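Course: Materials in Everyday Use
Handout 4: Friction and surface texture
Prepared by Akash Bajpai
28 January 2018

Please read this handout before you start the home exercise. The formulas you know already from the first part of the course, so I repeat them only shortly.

1. What we mean by friction

Friction is the force which resists the sliding of one surface over another. When you push a heavy box and it does not move, static friction is holding it. When the box finally slides, the force becomes usually smaller, and this one we call kinetic friction. In the simple model both are proportional to the normal force N:

F = μN

The number μ is called the coefficient of friction. It belongs to a pair of surfaces. It is a common mistake in the tests to write "the coefficient of rubber" and lose a point. Rubber on what? On glass, on wet stone, on paper? Always name both.

Worked example. A crate presses on a level floor with a normal force of 400 N. The static coefficient for this crate and this floor is 0.5. The largest static friction is then 200 N. If you push with 150 N, the friction is also 150 N and the crate stays. Many students write 200 N in this case. Please think about it until you are sure why it is wrong.

2. Where the simple model stops

For hard and dry materials the size of the contact area has little influence. For soft materials it is different. A soft pad is pressed into the small hills and valleys of the other surface, so the real contact grows with the load, but not in proportion to it. The coefficient which you measure with a light load can be higher than the one with a heavy load. For this reason a table value for rubber should be used with care.

3. Ribs, grooves and patterns

Look at the sole of your shoe, the handle of a bicycle or the mat in a shower. All of them can have some pattern. On a dry and clean surface a pattern does not always help, and a smooth soft pad may hold even better. The pattern becomes important when there is water or dust. Then the grooves give it a place to go — and the raised parts can touch the surface again.
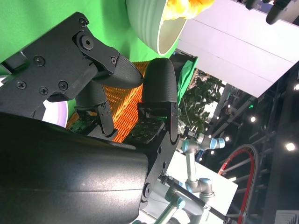
Fig. 1. Fine ribs on two black fingertips.

The distance between the ribs matters too. Wide grooves carry away more water, but leave less material for the contact. Very fine ribs bend easily to the side, and when they bend they can press with an edge instead of with a flat top. We will come back to this bending when we talk about tires.

4. Home exercise

Put a book on a board and lift one end of the board slowly until the book begins to slide. Write down the angle. The static coefficient is the tangent of this angle. Repeat with a sheet of paper under the book, then with a kitchen cloth. For each case make 11 trials and give the mean and the spread. If your angle is different every time, do not throw the results away — write what you think is the cause.

Bring your table to the next class. We will compare the values in groups of four.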